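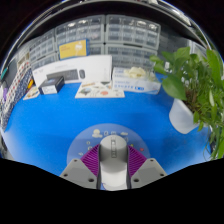 Bedoya Shared Workshop -- Bench & Stores Group

Search the notebook Enter keywords Go

December, 4:30 pm
Entered by Aniela Nowakowski

Blue table again. I said in the last entry that it would be clear by the end of the month, and I would like it noted that I didn't say which month.

The long white box is the keyboard and mouse set, going by the picture on it. Standing on its side it takes up less table than it did lying flat, and that is the whole of my progress before lunch. It is going to the front desk, where Percy Chambi has been typing without a working letter E since before Thanksgiving. His notes to me have been short and strange. I had put it down to mood.

The small dark box with the blue-and-white side panel is still in front of it. I asked in the room whose it was. Jhair said Maribel's, Maribel said Jhair's. It gets a sticker with today's entry on it and goes on the middle shelf of the Drenitz cabinet with the other orphans. Orphans are kept 30 days. After that they belong to whoever opens the cabinet first in a bad mood.

The little illustrated card at the edge of the table: leave it. Jairo is using it for something and has asked twice that it not be "filed." He said the word the way other people say "burned."

Sorting rule for the far side of the table, as agreed this morning by the three of us who were standing up:

- full boxes to the stores shelf, label facing out
- empty boxes flattened, same day, by the person who emptied them
- anything with a cord goes in the gray crate, coiled, with a tie on it
- paper goes to its owner's tray, and I don't care if it has a drawing on it (Jairo's card excepted, see above)

Maribel wants a fifth rule about mugs. I told her to write it up and she said she'd sooner buy a lid.

The round mat printed on the tabletop is to stay clear for work. I have now heard it called the target, the pizza and the landing pad. Please pick one. Yesterday I asked for a thing to be put "off the pizza" and Percy went and looked in the kitchen.

Ordered from Kurketti: 50 cable ties, 16 shelf labels, one roll of the wide tape. The labels they sent last time don't stick to the Drenitz cabinet, or they stick for an afternoon and then lie on the floor face down. I've asked for the other kind. If they send the same ones I'm going to use the tape, and it will look terrible, and I'll be at peace with it.

The Jukico lamp still flickers when the heater comes on. Jhair has swapped the bulb and the outlet. Next he wants to try swapping the heater, and I've said not in December.

To do:
Take the keyboard set to Percy. Check with him whether he wants the old one back for parts (he will say yes; say no).
Sticker on the dark box.
Find the lid to the gray crate. Last seen under the bench holding paint cans.
Ask Jairo when the card can move, 2 minutes at most, don't get drawn in.

5:10 pm -- Crate lid found. It's cracked down the middle and has "DO NOT LOSE" written on it in my handwriting. Put it back under the paint cans.

Recent entries
Gray crate: what is in it and why
Drenitz cabinet, second shelf, revised
Lamp flicker, part four (J. Alvarado)
Tape inventory
Mugs: a proposal (M. Inga)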